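Garko Grasp is the perception and planning package for cloth handling in the Brorkach tool line. It takes wrist camera images and gripper width as input and returns a ranked list of pinch points, each with an approach direction and a closing width. It runs on the cell computer next to the motion controller and needs no connection outside the cell.

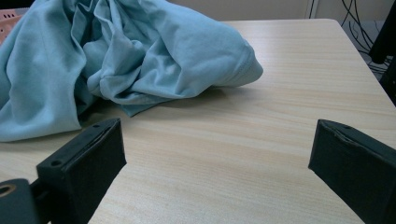
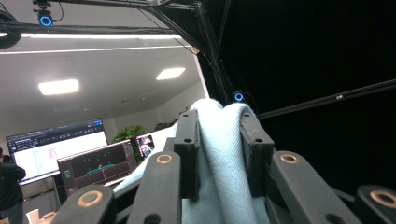 **Does the planner need a 3D model of each garment?**

No garment models are used. The planner works from folds, hems and free edges found in the current image, so a new item can be run without adding anything to the library. Optional garment classes can be loaded if later steps, such as folding, depend on knowing what the item is.

## How it works

The segmenter separates cloth from the work surface and marks three kinds of feature: ridge, hem and loose flap. Each feature gets a score for reach, finger clearance and expected layer count. Candidates that would bring a fingertip into the surface are dropped before scoring.

After the fingers close, the hold check compares measured width with the width the planner predicted. A mismatch raises `GRASP_THIN` or `GRASP_THICK`. By default the planner allows 2 retries from the same candidate list, then requests a new image.

## Specifications

| Item | Value |
|---|---|
| Planning time, typical | 117 ms |
| Candidates per image, maximum | 500 |
| Retries before new image | 2 (adjustable) |
| Installed size | 568 MB |
| Interfaces | C++, Python, plain TCP |
| Log format | One file per grasp, with input image and chosen candidate |

Planning time was measured at Randdale on the standard cell computer with one camera. A second camera improves results on deep piles but adds to the time.

## Recordings

Demonstrations made with a hand-held gripper can be imported to tune the scoring weights. Import expects a video stream, a finger width stream and a tool pose stream on a shared clock. Pose may come from motion capture or from the Demchenko tracker plug-in. Gaps in the pose stream are flagged and skipped; they are not filled in.

## Limits

- Sheer and mirror-finish fabrics are not supported.
- Cloth close in color to the table needs the contrast setting raised by hand.
- Layer count is an estimate and should not be used for sorting.

## Ordering

The license is per cell and includes the recording importer. The tracker plug-in is sold separately. Questions about older controllers go to Azucena Arriaga in Randdale application support. Please include the controller version and one log file. The November release drops the old text log format.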